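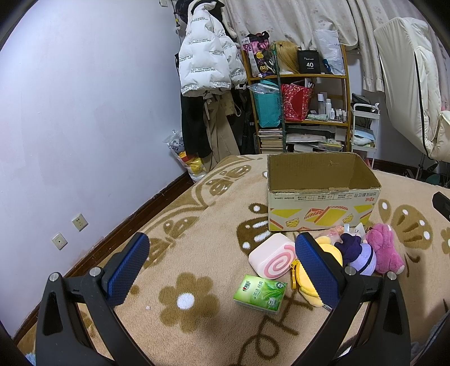
# Prendgate gripper pair: setup and care

Covers the two hand-held grippers used for the Prendgate box-packing set. Maintained by Kelly Rowbotham.

## Before a session

- Wipe both blue pads with a damp cloth and let them dry.
- Check the pivot pins for play. Swap the link if a pin moves sideways.
- Open and close the jaws 5 times – the pads should meet flat.
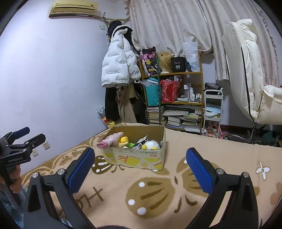 ## Pads

Replace pads every 200 sessions, always as a pair. Soft toys leave lint in the ribs, so brush those out after each box. The log stands at 278 sessions, with one pad change.

## Known issues

Left jaw closes late after long storage. Fix: reseat the return spring, then redo the zero step in `calib.txt`.

Search this repo... Go

Comments

Zabala: Does the spring from the January kit fit?

K. Rowbotham: Yes, same part.

minasex_lab: Pin play was our problem too – new link fixed it.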